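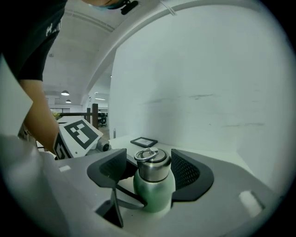

*Akosua Tsikata | 2018-06-24*

# Item 399

The bottle was entered in the register at Rovdale station as item 399. Category: drinkware. Material: metal. Color: green, pale. Cap: stainless steel, with carrying ring. Found on the Taverham train, coach 2, overhead rack.

The clerk who made the entry had worked in the lost property office for eleven winters. Her procedure for drinkware was fixed. A vessel was opened, emptied into the sink, rinsed, dried on the rack overnight, and closed again before it was shelved. The volume of liquid was not recorded. The form had no field for it.

She opened item 399 over the sink at the end of her shift. The cap had a fine thread and came off without effort. She tipped the bottle and water came out. She continued to hold it at the same angle. Water continued to come out. After a time she set it upright on the drainboard, looked at the sink trap to see whether it was backing up, and found that it was running clear.

She looked into the neck of the bottle with a flashlight. The water stood just under the thread.

There was a second form for defects. It had been supplied by Mitard, the company that maintained the register, and it offered a choice of leaking, cracked, soiled, missing part, and other. She marked other. In the space for remarks she wrote, "Does not empty." She put the cap back on and shelved the bottle wet on the outside, with a paper towel under it.

Mitard returned the form in the first week of June. The remark had been queried. A technician asked whether she meant that the cap was stuck.

She wrote back that the cap was not stuck.

The technician asked for a weight. She carried the bottle down the hall to the parcel desk and put it on the parcel scale, which read in whole grams and had been calibrated that spring. She wrote down the reading. Then she took the bottle to the washroom, held it upside down over the basin until her wrist was tired, wiped it, and weighed it again. The reading was lower by 147 grams. She found this encouraging. It was the first sign that the bottle was subject to any rule at all.

She repeated the procedure. The reading went back to where it had started.

"You'll have to let me have the desk back," said the parcel man.

"One more."

"You said that before the Taverham train."

She let him have the desk. In the office she copied the weights onto the defect form in order, attached the form to the register entry, and sent it. No query came back. The status field changed from open to accepted.

The retention period for drinkware was short. Unclaimed vessels went to Alhassan, a dealer in secondhand goods, who sent a van for them and paid by the crate. The clerk packed the crate herself. She put in the glass first, wrapped, then the plastic cups, then the metal. Item 399 was on the list. She held it by the ring and let it hang. It hung straight. The water inside could be heard moving, a small sound, the same as any bottle that has been filled and carried a short way.

She put it in the crate, upright, against the side.

The van was late. The clerk ate her lunch at the counter. A man came in for an umbrella and described it well enough to be given it. A woman came in and said she had left a bottle on the train, in the rack, coming from Taverham. She was hot from the stairs and had a child's coat over her arm.

"What color?"

"Green. A light green. It has a ring on the lid."

"Metal?"

"Yes."

The clerk lifted it out of the crate and put it on the counter. The regulations required a claimant to give one identifying particular that was not evident from the outside of the article. She read this requirement aloud, as she did for all claimants.

The woman thought about it.

"It was full," she said. "When I left it."

"How full?"

"To the top. I'd only just started on it."

"When did you start on it?"

The woman unscrewed the cap and drank for a long time. When she had finished she wiped her mouth with the back of her hand, replaced the cap, and turned it until it was tight.

"My mother gave it to me," she said. "So, before that."

The clerk turned the register around and showed her where to sign. The fee was 138, payable in coins, and a receipt was issued. Under condition on release she wrote "as found," and she took the paper towel off the shelf and put it in the bin.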